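Lapiņa has driven the Kiltimine school bus for 15 years, and she says the intersection at the bottom of the hill was never as bad as this April.

"We had 4 collisions in one month," she told me. "The gravel comes down with the rain, and the drivers brake too late."
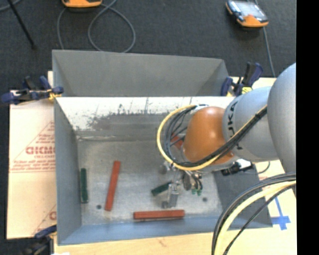
Sebastián Pereyra, roads reporter
6/25/20

The township has now lowered the limit on the hill, but Lapiņa wants also a proper stop sign. She collected 28 signatures from parents on her route.

"I don't ask for traffic lights," she said. "One sign, and somebody who sweeps the gravel to the shoulder."

The council will discuss it at its next meeting.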